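Kitchen Science Tips: What Home DNA Tricks Can and Can't Tell You

Posted 9 January 2019 in Home & Kitchen

I don't trust a kitchen experiment until I've done it twice and had to wash up after it. So when my niece wanted to pull the DNA out of a bag of strawberries on my worktop, I said yes, and then read far too many pages of instructions. Most of them disagree with each other.
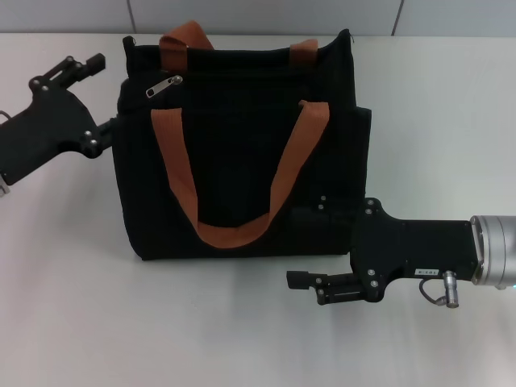
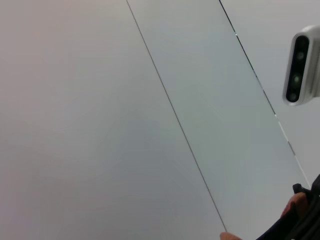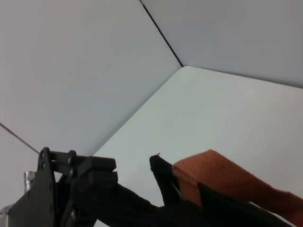

Start with the fruit. Every page insists on strawberries, on the grounds that they carry many copies of each chromosome. Many garden strawberries do have eight sets, and that can't hurt, but they also mash easily and cost very little when frozen. Kiwi works. Banana works too, though mine turned into grey sludge that nobody wanted to look at.

Mash three strawberries in a freezer bag with two teaspoons of washing-up liquid, a pinch of salt and half a cup of water. Squash gently. If you shake it you get foam, and foam is a nuisance to strain.

Strain through a coffee filter. It takes ages. A clean tea towel is quicker, but you will have a pink tea towel afterwards and I've yet to find a stain remover that deals with it, whatever the label promises.

Now the alcohol. It should be very cold, so give it a night in the freezer, well away from any flame. Surgical spirit from the chemist did the job for me. Some pages say vodka will do. I tried the cheap stuff and got a few sad wisps. Pour it slowly down the side of the glass so that it sits on top, then leave it alone for 9 minutes.

You should get a whitish, stringy blob where the two layers meet. Hook it out with a wooden skewer. Is it pure DNA? No, and I wish people would stop telling children that it is. There's a fair bit of protein and pectin in there as well — the jammy part of the fruit, more or less.

A reader, Vinh Châu, wrote to ask whether meat tenderiser helps. The idea is that it breaks up the protein. I tried a pinch of Gollen powder in one glass and none in the other and couldn't tell them apart. Save your money.

The same goes for kits. Govon sells one with a plastic tube, a sachet of salt and a small bottle of what smells very like washing-up liquid. You own all of that already, apart from the tube.

Tidying up: the leftovers can go down the sink with plenty of cold water. Don't eat any of it, and don't put the mash in the compost if you've been generous with the soap. Rinse the glasses twice or your next drink will froth.

Comments

Nhi Mạch: Frozen peas worked better than strawberries for us. Blend them first.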